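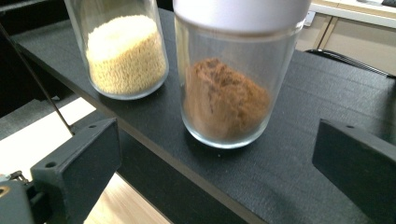 **Dry goods check, Kerport kitchen**
March 26, 2020
Checked by: Pornthip Phromma

- [x] Jars are clear glass, no cracks found. I turned each one under the lamp.
- [ ] Name and date on every jar. Not done. The brown powder has no label, and I do not like to guess between cinnamon and cocoa. Danish, please write it.
- [x] Powder is free of insects. It has lumps, so I pressed them with a dry spoon and they broke easily. Look again at next check.
- [x] Pale grains: smell is normal, no moths. Passed through the sieve -- clean.
- [ ] Table wiped after filling. A few small specks were near the powder jar. Use a damp cloth first, then a dry one.
- [x] Caps close well. The white one is a little stiff but holds.
- [ ] Shelf 2 thermometer. It shows 78 °F, same as in January. I think it is stuck. Uriel will bring another.
- [x] Allergen sheet is on the wall. Wheat line is still correct.

Result: pass with comments. Three open points must be closed before the next delivery from Tesmont. Please sign beside your point when it is finished, do not only tell me.

Copy to: Buppha Intarasuk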